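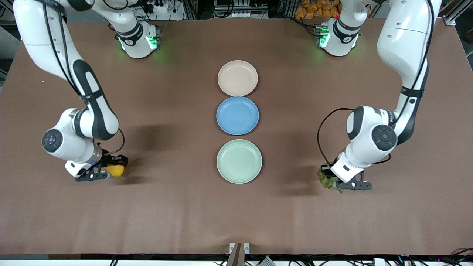
The Mesorura leaching index is a disputed estimate of how much nitrate is lost from grassland soils below the root zone. It was proposed in 2000 by the soil scientist Ewan Prendergast, who claimed that losses could be predicted from two measurements: the clay content of the topsoil and total rainfall over the wettest 60 days of the year. The index takes its name from the Mesorura basin, where the original samples were collected. It has been used in regional planning and in several budgets of nitrogen loss, although the evidence behind it is thinner than its wide use would suggest.

Background

Nitrate carries a negative charge and is held weakly by most soils. When more water enters a soil than plants can use or the soil can store, nitrate moves downward with it. The amount lost depends on how much nitrate is present at the time, how fast water drains, and whether microbes turn part of the nitrate into gas before it leaves. All of these vary over short distances. Direct measurement requires buried samplers or drainage collectors, which are costly and disturb the soil they are meant to measure.

Prendergast's index was attractive chiefly because it avoided all this. Clay content and rainfall were already on record for most farmed land, so a map could be drawn without anyone going into the field. Supporters described this as a strength. It also meant that few of the resulting maps were ever checked.

Original study

The 2000 paper reported a close fit between predicted and measured losses across the basin. The sites were not spread evenly. Most lay on the lower terraces near Bulport, where clay content and rainfall rise and fall together, and where grazing followed much the same pattern from farm to farm. Under those conditions it is hard to say which factor was doing the work, or whether either was. The paper did not report nitrogen inputs from urine patches, now widely regarded as the main source of leached nitrate in grazed pasture.

The upland sites, which received a mean annual rainfall of 820 millimeters, were described as agreeing with the general trend. The published figure shows them well scattered, and no separate fit was given. Prendergast later wrote that the scatter reflected sampling error. He did not say how this had been determined.

Later tests

Heather Paewai and Sumeya Shiferaw tested the index on the volcanic soils of the Ngata plateau. They found almost no relation between predicted and measured losses. Volcanic soils often contain minerals that can hold nitrate at depth, and their texture is difficult to measure by standard methods, so the "clay content" entered into the formula may not have meant the same thing as it did in Mesorura. Defenders of the index replied that it had never been intended for such soils. The original paper contains no such limit, and its closing section calls the method "suitable for grassland generally."

A second test, by Rochelle Rakena, returned to the Bulport terraces and sampled from July through the end of the drainage season. Rakena obtained a moderate fit, but found that rainfall alone did nearly as well as the full index. Adding clay content improved the prediction only on fields that had been recently plowed. Her report has been cited both for and against the index, sometimes by authors who seem to have read only the summary.

The Trerkon revision

A revised version, named for the Trerkon catchment, added terms for stocking rate and soil organic matter. It performs better than the original in the catchment where it was developed, as might be expected of any formula with more terms to adjust. Manaia Cosgrove, reviewing the revision, noted that its coefficients had been set using the same records later offered as proof of its accuracy. No independent test had been published as of August 7, 2020, when her review appeared.

Cosgrove also questioned the habit of comparing index values with nitrate levels in streams. Stream nitrate may come from groundwater that is years or decades old, and it says little about what a field lost last winter.

Use

The index remains in some planning documents, usually as a ranking of land into low, medium and high risk. The cutoffs between these classes were not part of the 2000 paper, and their origin is unclear. Where field measurements exist, they have generally been preferred. Where they do not, the index is often given without an error range, and the reader has no means of judging whether two neighboring classes differ at all.

See also

Denitrification
Lysimeter
Soil texture
Urine patch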